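Sial Snack Box Notes

README for the snack and container set, third revision

Welcome! This folder is a small, growing collection of notes, checklists and pictures on one very ordinary subject: putting packaged snacks into clear boxes so they can be stored, carried and found again. It started as a single page of tips taped inside a cupboard door in the Sial shared kitchen. People kept adding to it, the tape gave up, and now it lives as files. If you like small packets, tidy shelves and see-through plastic, you are going to have a good time in here.

Contents

README (this file)
packets.txt: notes on packet shapes and how they behave in a box
boxes.txt: notes on container shapes, with the sizes we have measured
surfaces.txt: notes on working surfaces, mostly paper
packing.csv: one row per packing attempt, 200 rows at the moment
pictures/: the picture folder
labels/: printable shelf labels, two layouts

What the set is about

Single-serve packets are wonderful and also a pain. They come in a big bag or a carton, the carton takes up half a shelf, and once it's open everything slides around. Move the packets to a clear container and you can see what's left from across the kitchen. That's the whole idea, and we have gotten a surprising amount of mileage out of it.

The notes cover three kinds of packet:

Pillow packets. Sealed at both ends, puffed up with air in the middle. Crackers, nuts, rice snacks. They don't stack, they float. Give them a box with some height.

Flat packets. Seaweed, dried fruit strips, jerky. They file like index cards, and a narrow box is a joy to use for these.

Window packets. Printed on part of the surface, clear over the rest, so the food shows. These are my favorites by a mile. Pack them window side up and the box pretty much labels itself!

There is some overlap. A window packet can be a pillow packet too, in which case the "kind" column in packing.csv says window and the "puffy" column says yes. I know this is a little clumsy. It was worse in the second revision, where we had a separate word for every combination and nobody could remember them.

About the containers

Everything in the set uses clear plastic boxes without dividers. Lids are left out of the notes for now, as the kitchen has a lot of boxes and a mismatched heap of lids, and sorting that out is its own project (see To do).

A few things we have learned to look for:

Flared walls are great for nesting empties and slightly annoying for flat packets, which lean outward and slump. If your packets are flat, go for straight walls.

Rounded corners wipe clean in one pass. Square corners collect salt and sesame seeds.

A lip at the rim makes a box easier to pull off a high shelf. It also stops a shelf label from sitting flush, so stick the label lower down on the wall. The second label layout in labels/ is shorter for exactly this.

Ribs in the walls make the box a bit stiffer. Labels hate them. Use the strip of wall between two ribs if there is room, or hang a tag.

We have tested boxes from the thrift shelf, boxes that came with takeout, and the Drorkia stackers that the kitchen bought in November. No brand is required. If it's clear and food-safe and you can get your hand in, it belongs here.

About the surface

Use white paper! I can't say this with enough enthusiasm. A big sheet laid over the table before you start does so much. Crumbs show up right away, a clear box is easier to see against it than against wood grain, and when you finish you fold the whole thing up and tip it into the trash. We use the end of a roll from the craft cabinet. Butcher paper works, shelf liner works, the back of an old poster works.

Leave a little of the table showing at the edge if you can. Paper that hangs over the rim gets leaned on and dragged, and then your box goes with it. Ask me how I know.

How a packing attempt is written down

One row, one attempt. An attempt starts with an empty box on the paper and the packet or packets lying loose beside it. It ends when everything is in, or when you give up. Giving up is fine and we would love to have those rows too, as they say the most about which boxes don't suit which packets.

The columns in packing.csv:

row: plain number
kind: pillow, flat or window
puffy: yes or no
colors: the main colors on the packet, in everyday words
box: the box name from boxes.txt
start: where the packet lay before packing (near side, far side, left, right)
facing: for window packets, window up, window down or on edge
seconds: time for the attempt, capped at 60
result: in, partly in, gave up
remarks: anything you like

The cap on seconds is there because a few of us got chatty while packing and one row claimed a quarter of an hour for a bag of almonds.

On colors: please write red, black, green and so on. Skip the marketing names. "Sunset chili" is lovely, but it doesn't help anyone filter a spreadsheet. Clear counts as a color for our purposes.

On remarks: this is the best column in the whole file. Read it from top to bottom sometime. There is a long running argument in there about whether the crimped end of a packet should point toward the front of the shelf, and both sides make strong points.

Pictures

The picture folder is for layouts, meaning how the box and the packet sit before packing. File names follow the row number where there is one. Crop if you want to, but keep the box and the packet both in view.
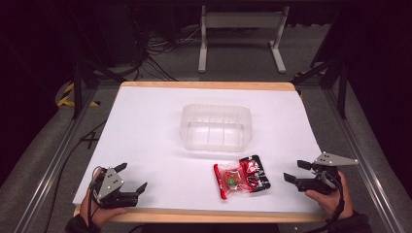 Clear box, still empty, with a red and black window packet lying at an angle in front of it on white paper.

I love this layout. The packet shows a small round green item on top of something brownish red, and it's the kind of thing you want facing up in the finished box. For packets with this much color on them, the colors column should read "red, black, clear" and the green goes in remarks, as it belongs to the food and could be different in the next packet.

If you're adding pictures of your own, a plain background helps a lot, and so does a bit of space between the box and the packet. Close-ups of the packet alone can go in too, with "close" added to the file name. Keep them sharp enough to tell what's printing and what's window.

Labels

The labels folder has a tall layout and a short layout. Both print on ordinary sticker sheets. Write the snack name large and the date you filled the box small underneath. Pencil rubs off, marker bleeds on the shiny sheets, ballpoint is just right.

The fonts came from the old Prirnari pantry sheets and they are a little old-fashioned, which I think suits a shelf of crackers very well.

Known problems

Rows 2 and 3 in packing.csv use the old column order. They are kept as they were.

Some early rows say "bag" in the kind column. Treat these as pillow.

The box names in boxes.txt were changed once. A few rows still carry the old names, and the old names are listed at the bottom of that file.

The set leans heavily toward savory snacks. We're a salty kitchen. Cookies and candy in small packets would be very welcome.

Times are taken with whatever clock is handy, so please don't build anything serious on them.

To do

Match the lids to the boxes
Add straight-walled boxes to boxes.txt
Write up the filing trick for flat packets
More attempts with mixed kinds in one box
Redo the short label with a thinner border
Decide on the crimped end question, or agree to leave it alone

Adding to the set

Yes please! Add your rows at the end of packing.csv, keep the numbering going, and put any new box in boxes.txt before you use its name. If you aren't sure which kind a packet is, choose the nearest and say so in remarks. Small additions are just as nice to get as big ones. A single row about a single stubborn packet is a perfectly good contribution.

If you spot a mistake, fix it and leave a line in the change list below.

Using the set

You're free to copy, print, translate and rework everything in this folder for your own kitchen, classroom or club. A mention of Sial Snack Box Notes is appreciated. The Flunix label template is included with the same terms.

Changes

Third revision: window packets get their own kind, puffy column added, facing column added, short labels added, picture folder opened.
Second revision: surfaces.txt added, color words simplified, seconds capped.
First revision: the cupboard door page, typed up.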